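4. Use of Lisotico in Patients with Reduced Kidney Function

4.1 Background of the question

Lisotico is a tablet for high blood pressure that is taken once a day. It belongs to the medicines which act on the renin-angiotensin system, and like the other members of this class it can reduce the amount of potassium that leaves the body with the urine. In a person with healthy kidneys this effect is usually small. In a person whose kidneys filter less than they should, potassium can collect in the blood, and a high level may disturb the rhythm of the heart. The doctor therefore has to think about two things at the same time, namely the dose of the tablet and the potassium which enters the body by other ways.

The first of these two has been treated in the previous section. The second has received less attention in our group until now. The patient leaflet of Lisotico advises to avoid "large amounts of potassium", but it does not say what a large amount is. During the interviews in Altach many patients told us that they had read this sentence and had not changed anything, as they did not know what it asked from them. Others had changed too much. One woman had stopped eating vegetables of any kind for the whole spring, and her general condition had become worse for that reason.

We wanted to find out how patients with reduced kidney function estimate their potassium intake while they are taking Lisotico, and if their estimate can be used by the clinic when the dose is decided.

4.2 Patients and setting

The records of 1031 adults were available from the outpatient clinic in Altach and from the Hollenstein practice, which shares its laboratory with the clinic. All of them had a prescription for Lisotico and at least one measured value of kidney function. Patients on dialysis were not included, and neither were patients who received a potassium-sparing diuretic together with the tablet. We also excluded persons who could not fill in a diary themselves and had nobody at home to help them with it.

The two places differ in some respects. Altach sees more patients who were sent by a hospital, and these patients are on average older and take more medicines. Hollenstein is a family practice, where many of the patients have been known to the doctors for a long time. We did not try to remove this difference by matching. It is reported separately wherever it could influence the reading of the results.

Data entry was made with Wonance, the record program which both places were already using. A new form was added to it for the diary. The form was tested in June and some of the field names were changed after this test, because the nurses had understood "portion" and "serving" as two different things. In the final form only "portion" is used.

4.3 The food diary

Each patient kept a diary for 4 weeks. The diary asked for all meals, all drinks except plain water, and all products which were bought as a replacement for table salt. This last point is important. Many salt substitutes contain potassium chloride, and patients with high blood pressure are exactly the persons who tend to buy them. In the interviews it was common that a patient had described his diet as "low in potassium" and afterwards, when he was asked about salt, brought such a product from the kitchen.

The diary was kept simple on purpose. We did not ask for weights in grams, and no kitchen scale was given to the patients. Amounts were written as portions, with the help of a printed sheet that explained a portion in household measures, for example a cup, a tablespoon or a whole fruit. For cooked vegetables the patient had to mark if the cooking water was thrown away, as part of the potassium goes into the water during boiling. Soups were a difficulty, and they have been entered with their cooking water in every case.

Figure 4. Woven basket, empty, and banana.

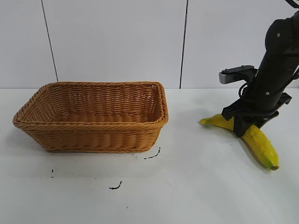

4.4 Grouping of the intake

From the diaries the daily intake was sorted into 5 groups, from very low to very high. The borders between the groups were fixed before the laboratory values were opened. A patient was put in the group in which he or she stayed for the greater part of the diary time. When two groups were equally frequent, the higher one was chosen, because for the safety of the patient an error in this direction is easier to accept.

Independently of the diary, each patient was asked to place himself in one of the same groups by a single question: "How much potassium do you think is in the food that you eat?" The question was asked by a nurse at the beginning, before the diary was explained. It was asked again at the end. We will call the first answer the early estimate and the second answer the late estimate.

The early estimate agreed poorly with the diary. Patients mostly placed themselves too low, and this was seen in both places. The error was larger in persons who ate many potatoes, pulses and tomato products, as these foods were rarely named when the nurse asked for examples of food rich in potassium. The late estimate was nearer to the diary, which is not surprising after several weeks of writing down meals. It remained too low for patients who used salt substitutes. These patients had learned to look at the food but continued to see the salt as something separate.

Kidney function itself had no clear relation to the quality of the estimate. We had expected that patients with a longer history of kidney disease would know more, and in the interviews they did use more of the medical words. Their estimates, however, were not better. It is possible that they had received their advice many years ago and had forgotten parts of it, but our material cannot decide this.

Figure 5. Banana at the woven basket.

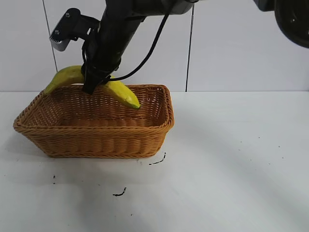 Portion size was the weakest point of the whole method. The printed sheet gave one value for each kind of fruit, and for bananas the value was 400 mg of potassium per piece, without regard to the size. Several patients were not satisfied with this and wrote a length in the margin. As a banana is curved, like the one in Figure 5, the length depends on whether the tape follows the outside of the curve or goes straight from one tip to the other, and the diaries did not tell us which way had been used. The notes in the margin were therefore not entered. The same value was kept for all bananas, and we accept that the intake of patients who prefer small or large fruit is described with less precision. Dried fruit was more troublesome than fresh fruit, because a handful means something different in each household.

4.5 Consequences for the dose

When the diary group was high and the kidney function was low, the treating doctor received a message through Wonance before the next prescription. The message did not propose a dose. It only showed the group, the last potassium value and the date on which the value was measured. The doctors had asked for this form of the message, as in their opinion a proposal from the program would be followed too easily on a busy morning.

In most of these cases the dose of Lisotico was left as it was and the patient was sent to the dietitian. Where the dose was reduced, the blood pressure had to be controlled more often in the following period, and for some patients a second medicine of a different class was started. We want to stress that a patient should not reduce or stop the tablet on his own decision because of a meal that was rich in potassium. This was done by a small number of persons during the study, and they reported it only when the nurse asked directly.

The doctors in Hollenstein used the message less than their colleagues in Altach. They explained that they know the eating habits of their patients already. We compared this statement with the early estimates given by the same patients and found no advantage for Hollenstein, though it must be said that the knowledge of the doctor and the knowledge of the patient are not the same thing.

4.6 Limits of this part

The diary was written by the patients and could not be checked against the real meals. It is known that persons who keep a diary begin to eat differently, and this may have lowered the intake in the first days. Blood samples were taken at the normal visits and not at a fixed time after eating, so a single high value should be read with caution. A sample that is handled roughly or waits too long before it is processed can also show more potassium than the patient has in the blood. Such samples were repeated when the laboratory had marked them.

Lastly, the group borders were chosen for patients who live at home and cook for themselves or in the family. For patients in a care home, where the kitchen decides the portion, other borders will be needed, and the question about the salt substitute should then be put to the kitchen.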